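Set visit: the Clultine stages at Vaughan
Posted March 2, 2022

Regular readers know I recap Flisen every week, and that I have been asking for a look at the place where it gets made since the middle of season one. The production company finally said yes. I went up by train, took a cab from the station and was at the gate before nine.

The Clultine stages are in a former dairy depot. There are two of them, plus a workshop and a long corridor of offices. Flisen has the larger stage all year. The smaller one is rented by the week, mostly for commercials.

My guide was Inger Arnardóttir, the line producer. She has been with the show since the pilot and knows where everything is kept, including the fake mail from the Halloween episode. She asked me not to give away anything past episode six, so I won't.

We started in the diner. It is smaller than it looks on TV. The counter is real and came out of a restaurant that was closing, and the booths were built in the workshop. The street door opens onto a painted wall about an arm's length away, so when Wesitz storms out after a fight the actor has to stop short and stand there until somebody calls cut. The pie case is filled on shooting days only.

From there we walked through to the apartment. The hallway and kitchen are joined the way they are on screen, but the bedrooms are separate and stand on the other side of the stage. 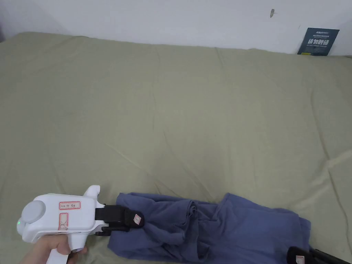

Green sheet, white wall.

Inger said bedroom scenes take longer than most people expect. The bedding has to match from one take to the next, and a scene that runs a minute on air can fill a morning. The breakup talk in episode four was shot over two days, with a lunch break right before the line everyone quotes.

The wardrobe room was the best part for me. The show has 3,647 pieces logged, from coats down to single socks, and each one has a tag with the episode and scene numbers. Wesitz alone has 13 copies of the gray cardigan — some aged with sandpaper, some new. The staff would not tell me which one gets ruined this season.

Props is next door. Shelves to the ceiling, labeled by character. I was allowed to hold the bowling trophy. It is lighter than I thought.

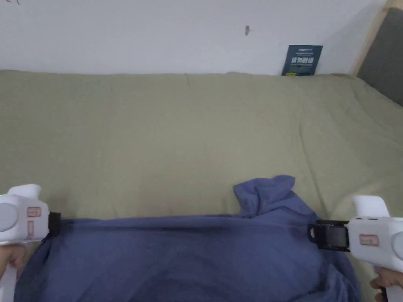
Watching a scene get shot

After lunch (soup and a roll in the canteen, fine) I was given a stool behind the monitors. They were doing a diner scene with four of the regulars and nearly 200 pages of script still to get through before the end of March. I saw six takes of the same exchange. The third one got a laugh from the crew, and I hope it is the one they use.

Visits are not open to the public yet. Inger said they may try a few small groups once the season wraps. My recap of episode five goes up on the usual day.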